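Keep the Old Sofa

Rastham's bulk pickup used to come every month. In April the town cut it to twice a year, and the letters page has been angry ever since. I think the town was right, though it went about it badly.

Free pickup made it too easy to throw out furniture that had years left in it. The town says it collected 246 sofas last year. I walked past plenty of them on Dollach Street, and many needed a new cushion or a tightened leg.

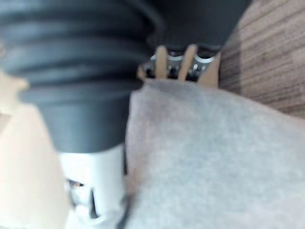
Ribbed gray part, close up.

A new sofa at Skultetti costs 2000 dollars if you want one that lasts. The cheap ones cost less and go to the curb sooner. Rissanen, the repair shop by the bus station, charges 50 dollars to look at a frame and takes that off the bill if you go ahead. I paid it last fall for a couch I had owned for 39 years – older than my car, my roof and my marriage. 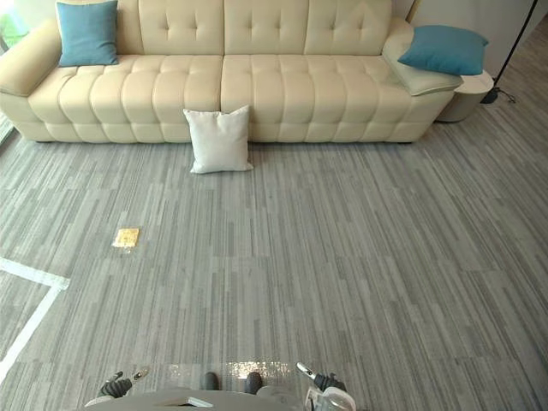

The repair took two weeks and we sat on kitchen chairs. It was a nuisance, and I understand why people with small children or a long work week would rather have the thing gone by Friday.

So the town should help them. Some of the money saved on trucks could go toward vouchers for repairs, and the pickup could stay free for anyone who can't lift or drive. The council has talked about neither. It put a notice on the website and left it there.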